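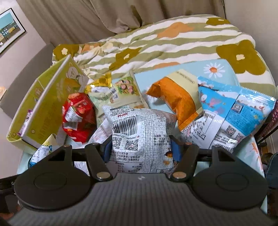

Chamado 2000-13: leitor de código de barras não reconhece parte dos snacks importados
Aberto em: 24 set 2020
Unidade: loja Nindurton, depósito e caixa 2
Sistema: Duman Estoque, módulo de entrada de mercadoria
Prioridade: média
Situação: resolvido, em observação

Descrição do problema
Ao dar entrada nos pacotes de salgadinho do fornecedor Jondia, o leitor apita normalmente, mas o Duman devolve "produto não localizado" (erro 303). Se o operador digita o código à mão, o item aparece. Acontece só com os importados. Os nacionais passam sem problema nos dois leitores.

Registro de atendimento

1. Pedido ao usuário: abrir o bloco de notas e ler o mesmo pacote nele. Resultado: em vez dos 13 dígitos do código de barras, o leitor escreveu um endereço de internet comprido. Ou seja, está lendo o QR code da embalagem.

2. Restaurado o padrão de fábrica do leitor Lilby pela folha de configuração. Sem mudança. O padrão desse modelo vem com leitura 2D ligada.

3. Testado o leitor antigo, só laser, que estava guardado na gaveta do caixa. Leu certo em todas as tentativas. Descartado problema no cadastro.

4. Verificado com a loja em que parte da embalagem ficam os códigos.

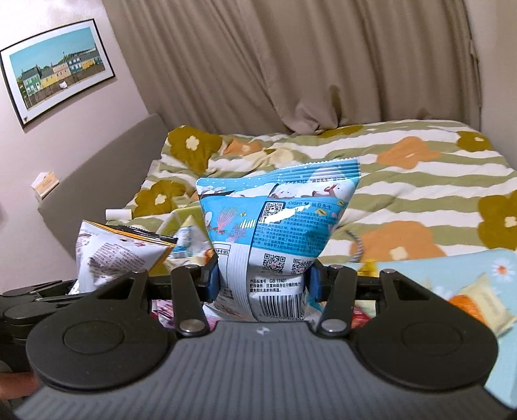 Pacote Oishi: QR code no alto da etiqueta, dois menores mais abaixo e o código de barras perto da base.

5. Com os códigos tão próximos, o leitor pega o primeiro que consegue decodificar. Tapando os QR codes com a mão, a leitura sai certa. Serve de quebra-galho, mas não dá para trabalhar assim no recebimento.

6. Desativada a simbologia QR no Lilby (menu 2D, opção 211, salvar e sair). Mantidos EAN-13 e EAN-8. Reiniciado o Duman.

7. Novo teste no depósito: entrada completa de uma caixa, sem erro 303. Repetido no caixa 2, mesmo resultado.

Pendências
- O caixa 2 usa o mesmo leitor para pagamento por QR code do cliente. Com a opção desligada, esse pagamento para de funcionar ali. Por enquanto, passar no caixa 1.
- Reflexo no plástico também atrapalha a leitura. Inclinar um pouco o leitor e alisar o pacote antes de ler.
- As entradas digitadas à mão desde março precisam ser conferidas no relatório de divergências. Fica com a loja.

Chamado mantido em observação até o próximo recebimento da Jondia. Se o erro voltar, responder neste mesmo número e anexar o que o leitor escreveu no bloco de notas.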